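Project Diary, Menudix Student Robotics Club
6/24/24
2 min read

The club met in the Hirano building for the second week of the summer project. The task remains the one set in June's opening session: two arms at one table are to place fruit in a shared tray, under a single control program, without entering each other's space.

The first part of the session was given to the recorded trials. The log now stands at 561 attempts, of which 98 were added today. Members are reminded that an attempt ended by the stop button must still be entered. Several pages from last week lack initials, and these will be returned to the teams concerned.

The Mendden team presented its revised grip settings. The earlier values had been chosen for wooden blocks and were too firm for ripe fruit. The new values were accepted for general use — the old file is to be kept, but under a different name. The Jement team asked for more time on its calibration routine and was granted two further sessions.

A longer discussion concerned the order of placement. One view held that the longest item should go in first, along one side, with the rounder fruit following. The other preferred to begin with whatever lay closest to the tray. Both methods will be tested and the results entered separately.
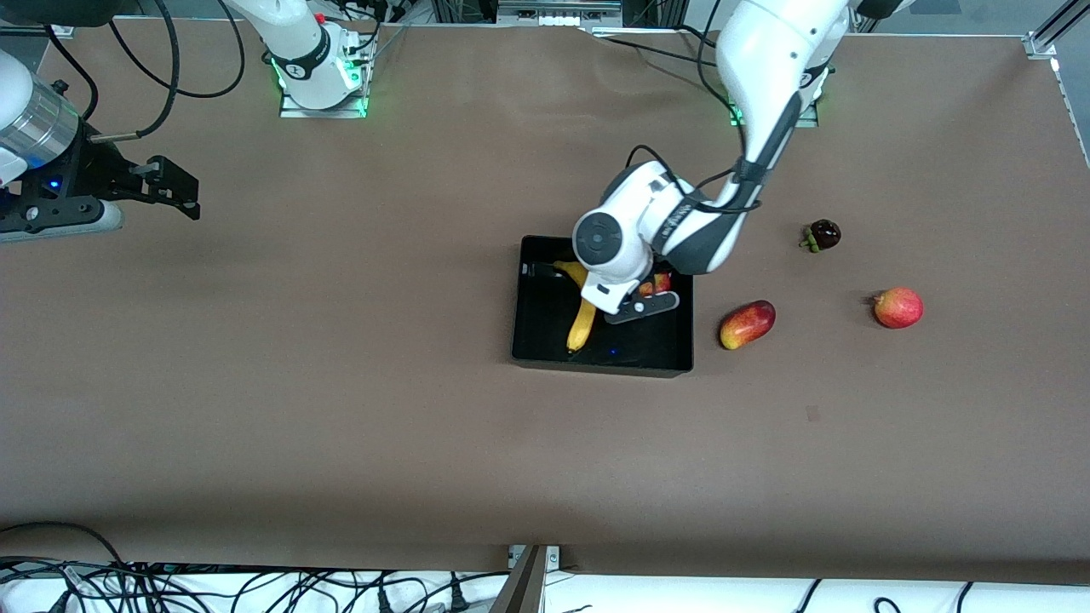

STUDENT PROJECTS

Work at the table continued with the banana and a small apple at the tray, and the mango, the mangosteen and the larger apple set out to its right. Teams recorded their own start positions. The written procedure was followed from step 4 onward; steps 1 to 3 are under revision and should not be copied into notebooks yet.

Next session: placement order, first method. Notebooks are due at the door.

69 shares | 2 comments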